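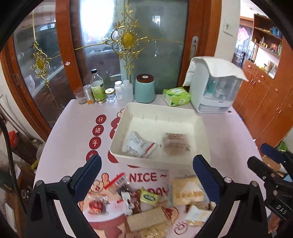
個包装の菓子は本当に食べすぎを防ぐのか
生活科学演習 グループ課題 最終報告
担当:Flor Tamayo、Narayanan Achari

1. はじめに
「小分けだから食べすぎない」という宣伝文句をよく見かける。私たちの班では最初、これを前提にして包装ごみの量だけを調べる予定だった。しかし中間発表で「その前提は誰が確かめたのか」と聞かれ、答えられなかった。そこで課題を変更し、前提のほうを疑うことにした。

2. 方法
学内の休憩室に菓子を置き、利用者に食べた分の空き袋を備え付けの箱へ入れてもらった。期間は3週間で、回収した空き袋は1,452枚である。あわせて質問紙を配り、83人から回答を得た。比較のため、後半は同じ種類の菓子を大袋から皿に出して置く日を設け、減った重さを量った。
菓子は学校の近くの店Adskaでまとめて買った。銘柄による差は今回扱っていない。

3. 結果
質問紙では「個包装のほうが量を抑えられる」と答えた人が多数だった。ところが、重さに直して比べると、個包装の日と皿の日の差は小さく、日ごとのばらつきに埋もれてしまった。試験前の週はどちらの置き方でもよく減った。包装よりも試験の影響のほうが大きいのではないか、と言いたくなるが、それを示すデータも足りない。
自由記述には「ごみが目の前にたまると気になる」という意見があった一方、「小さいのでもう一つ取りやすい」という反対の意見もあった。両方とももっともらしい。もっともらしい説明が逆向きに二つ並ぶ時点で、宣伝文句をそのまま信じる理由は弱いと思う。

4. 問題点
空き袋を箱に入れずに持ち帰った人がどれだけいたか分からない。皿の日は衛生面を気にして手を出さなかった人もいたはずで、そうなると包装の効果と清潔感の効果を分けられない。また、回答者の大半は同じ学科の学生で、調査の目的を知っていた。「抑えられる」という回答は、私たちが聞きたがっている答えだった可能性がある。
班の中では、Achariが「差がないと結論してよい」と主張し、Tamayoは反対した。差が見つからなかったことと、差がないことは同じではない。この報告では後者の書き方はしないことにした。

5. 包装ごみについて
当初のテーマだったごみの量も簡単に量った。同じ重さの菓子で比べると、当然ながら個包装のほうが包材は重い。食べすぎ防止の効果がはっきりしないのであれば、増えた包材を健康のためと説明するのは無理がある。ただし、配りやすさや湿気を防ぐ効果は今回調べておらず、個包装が無駄だとまでは言えない。

6. 今後の課題
目的を伏せた調査にすること、試験期間を避けること、個包装の大きさを2種類以上用意することの三点を改める。8月に再調査を予定しているが、夏休み中は休憩室の利用者が減るため、場所は未定である。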